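Ticket 3277: demo sim freezes at reset, open day machine
Opened by: Benedek Fekete
Project: Grustell (pick and hold demo)
Status: Closed, with one leftover
Priority: High until the open day, then whatever you like

Opening note

Hi all, me again. The open day at Vasdale is coming up in April and the visitor station is misbehaving. It's the one where people press the big button, watch the simulated gripper go for an object, and then get to try it themselves with the joystick. It runs beautifully for a while and then it just sits there after a reset. No crash, no error box, the fans keep going, and the window still redraws if you drag it around. But the button does nothing and neither does the joystick.

I got 13 good runs out of it this morning before the first freeze. After a restart I got 8. So it isn't a fixed number, which is a shame, because I was all ready to write a script that restarts it every ten runs and go to lunch.

Setup is the Zurnside box with the Grustell build from the shared drive, default scene list, joystick on the front USB port.

Update, 11:20 a.m.

First thing I tried was the joystick, because it's always the joystick. Swapped it for the spare, same thing. Unplugged it completely and drove everything from the keyboard, and it still froze. So for once I owe the joystick an apology.

Then I turned logging up to full, which makes the whole thing crawl (don't do this in front of visitors!). The last line before every freeze is the same:

reset: waiting for object to settle

And then nothing. It waits forever. There's a setting for how long it should wait, and in our config it's blank. Blank apparently means "take all the time you need."

Update, 1:45 p.m.

Okay, so why doesn't the object settle? I went through the log and matched each freeze to whatever had been loaded. The cube never does it and the ball never does it. Every single freeze is the blue bottle-shaped one, and only on some of its resets. When it's placed at certain angles it keeps jittering by a hair, way too small to see from where a visitor stands, and the settle check never gets its quiet moment.

I tried a few things here, in this order:

Lowered the physics step size. Jitter got smaller, still froze, and the picture got choppy.

Raised the settle threshold a little. Better, but it froze again on run 121, and I'd really like to stop babysitting this.

Put 2 seconds in the blank setting. Now if the object is still wiggling after that, the reset gives up and picks a new starting angle.

That last one is the keeper. I left the threshold where it was originally and put the step size back too, so the only change in the config is the timeout. If you copied my file before lunch, please copy it again!

While I was in there I also moved the view. The old one was so far back that kids at the last open day kept asking where the robot was, and I spent the whole afternoon pointing at the screen. The new one sits down low with the fingers, nice and close. 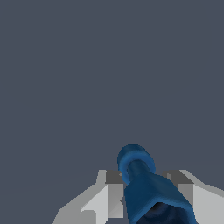 I left it cycling with the new config while I went over to help Vass with the tables and signs, and when I came back it was still taking button presses. I went through the log afterward and it had hit the timeout a handful of times and picked itself up each time. You'd never notice from the visitor side, you just get a slightly longer pause before the next try.

Update, morning of the visit

Doors open at 10. Got in early, pulled the config fresh, and did a cold start on the Zurnside box. All good. For whoever covers the station while I'm doing the tour: if it does stick, hit R on the keyboard and give it a few seconds before you touch the power. And please keep logging on low, or it'll crawl.

Update, after the visit

No freezes all day! One school group lined up twice, and a very determined grandfather stayed on the joystick until his family left without him (they came back). The only hiccup was that the sound cut out around 2 p.m., and that was somebody's foot and the speaker plug.

Leftover: the jitter itself is still there, we're only stepping around it. My guess is the collision shape on the blue object, probably where the neck meets the wide part, but I haven't opened the mesh yet. I'll start a separate ticket for that and link it here. Closing this one.

Benedek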